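Rorano Tenant Services - kitchen care reminders for residents of the Dikden and Satti buildings. Please read the full thread before Thursday.

1/ Electric coil stoves are for cooking only. Boards, towels and paper goods should be moved to the counter before any burner is turned on, including a burner at the other end of the stove.

2/ Glass pan lids should be set down flat on wood or a folded cloth. Do not place a hot lid in cold water or on a wet metal surface.

Lids, pans and stovetops:
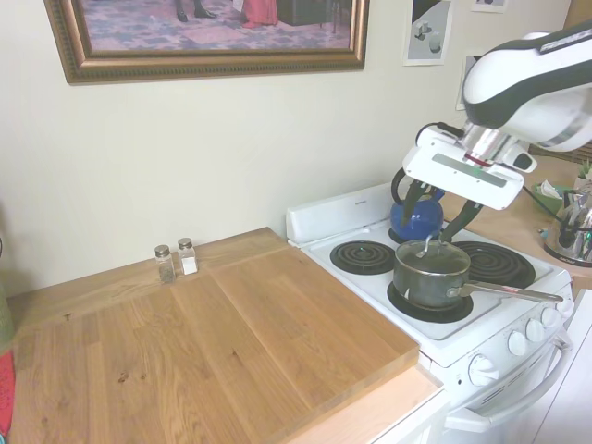
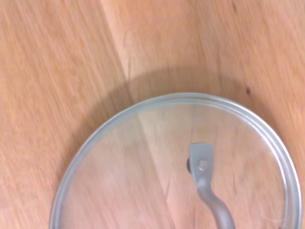
3/ Check the rim and the handle fitting of each lid once a month. A lid with a chip, a crack or a loose handle should be taken out of use.

4/ Pan handles should be turned in over the counter side - never out over the front of the stove, where children can reach them.

5/ Residents may request one replacement lid per household at the Urnarus Street office, room 1102, until the end of July. Please bring the old lid, wrapped in newspaper.

6/ Questions on this notice may be sent to Hertta Mäkelä, Resident Safety. The office phone is answered until 4 p.m.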